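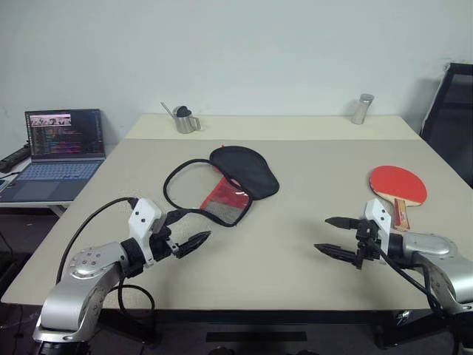
I spent most of February sorting my great-uncle's letters, and a few people asked how I did it, so I'm putting it in one thread. The first thing to settle is where you work. Letters need more room than you think, and you have to be able to leave them out overnight. A wide, light beige tabletop like this one, with a raised strip along the back by the wall, is a good shape for it. Dark ink scraps and rusty staples show up on a pale surface, and the raised part can hold whatever you've finished with.

The letters belonged to Povilas Vanags. He worked at a lumber yard in Stemville and kept almost everything anyone mailed him. He did not keep it in order. It came to me in two suitcases and a hatbox.

Total count at the end was 218 letters. That doesn't include postcards, receipts, seed catalogs, or the Christmas cards with only a signature in them. I kept the cards in their own box and haven't done anything with them yet.

Don't start reading right away. I did, and I lost a whole evening to one long letter about a boundary fence. By the time I looked up I had mixed three envelopes and couldn't say which page went with which.

What I should have done first is write down how things were packed. Which suitcase, which bundle, what was tied to what. He had some bundles held together with kitchen string, and those turned out to be letters from one person. Once the string is off, that information is gone unless you noted it.

I gave each bundle a letter and each item in it a number. So A1, A2, A3 and so on. Soft pencil, very light, top right corner on the back. No pen, no sticky notes. Sticky notes leave glue behind even when you can't see it.

Envelopes stay with their letters. I know people who throw envelopes out to save space. Please don't. In my case the postmark was the only date on a lot of them, because Povilas's friends mostly wrote "Tuesday evening" or nothing at all.

Okay, I said no dates from them, but one correspondent was very good about it. Helju Lepik put the full date and the weather at the top of every letter. I used hers as the backbone and fitted the others around them.

If she mentions that the bridge at Nistham is closed, and an undated letter from somebody else complains about driving the long way, they probably belong near each other. I wrote "prob." next to any date I worked out that way. A guess should look like a guess to the next person who opens the box.

Metal comes out. Paper clips, staples, straight pins. The clips had rusted into some pages, and if you slide them off they take the paper with them. Lay the page flat, slip a bit of thin plastic under each side of the clip, and open the clip up instead of pulling it.

Rubber bands are worse. Old ones go hard and stick. I left the stuck pieces alone at first, then asked a paper conservator, and she told me to lift only what came up without any force and leave the rest. There are still a few brown lines across bundle D.

Clean, dry hands. I didn't use cotton gloves. You can't feel the edge of a page in them and you end up tearing things. For photographs I did use thin nitrile ones.

Unfolding. Most of the letters opened without trouble. A few had been folded so long they wanted to split. I opened those a little, put a clean sheet over them with a book on top, and came back the next day.

I never got one of them fully flat. It's four pages on very thin airmail paper and I decided it can stay folded. I copied out what I could see of the outside page and wrote "not opened" on the list.

The list is a plain spreadsheet. Columns: number, from, to, date, how I got the date, place, language, pages, condition, notes. I had a column for subject and deleted it. Every letter was about health, money, and somebody's car, and typing that over and over was no use to anyone.

I wish I'd set one spelling for each name before I began. Normunds Sepp shows up as Normunds, Norm, N.S., and in one case "the Sepp boy," who may be his son. I now have a second sheet with every version of a name and who I think it means.

Scanning took longer than sorting. I scanned everything in color at the same setting, both sides, even when the back looked blank. Several blank backs had arithmetic on them. One had a drawing of a gate latch with measurements.

File names match the pencil numbers. A7 page one is A7_1. I tried longer names with dates in them, and then had to rename a pile of files each time I changed my mind about a date. Short names, and let the spreadsheet do the rest.

Languages. Most of the letters are in English, 14 are in Lithuanian, and one is in French from a man named Benoît Mallet, who seems to have bought a boat motor from my great-uncle and been unhappy with it. I can't read Lithuanian. A cousin is going through those slowly over the phone.

If you're sending scans to a relative to translate, send a few at a time. I sent all of them at once and got no answer for two weeks. When I sent just two, I had them back by the next morning.

About private things. There is an illness in these letters, and a loan that wasn't paid back, and the children of the people involved are alive. I marked those items on the list and didn't put them in the shared folder. I'll ask the families before I do. I don't have a better rule than that.

Storage. I bought acid-free folders and one flat box. I spent about 30 dollars. Folders are in number order, with the bundles kept separate so someone could put it all back the way he had it. The suitcases smelled of mothballs, so nothing went back in there.

The box is on a closet shelf in the middle of the house. Not the basement, not the attic. The hatbox had been in his basement, and you can tell which letters were at the bottom of it.

Things I still don't know: who "Pulton" is. It could be a town or a last name. "Saw Pulton again, no change." "Nothing from Pulton." It comes up in letters from two different people and neither of them explains it. If you had family in Stemville and the word means something to you, please message me.

Same for Hedlund. I think it was a store, because he had receipts with that name on them, but one of the letters says Hedlund was at the wedding. Could be the owner. I have it down with a question mark.

Someone asked if it was worth typing out full transcripts. I typed up Helju's because her handwriting is clear and she's the one people want to read. For the rest I wrote a line or two in the notes column. Maybe I'll do more next winter.

Someone else asked what to do if you only have an hour here and there. Work by bundle. Finish one, number it, list it, put it in its folder, and stop. Half-done bundles are where pages get swapped.

Kgomotso Sibiya asked whether a county historical society would take a collection like this. Call yours and ask. Mine wanted to see the list first and was interested in the lumber yard letters but had no room for the rest. I don't want to split them up, so for now they're staying with me.

Correction to the post about staples: the thin plastic should be polyester film, cut to a strip with rounded corners. I was using a piece of a report cover before that, and it was too stiff.

I'll add the blank spreadsheet to this thread once I've taken the family names out of it. If you want it sooner, send me a message and I'll email it.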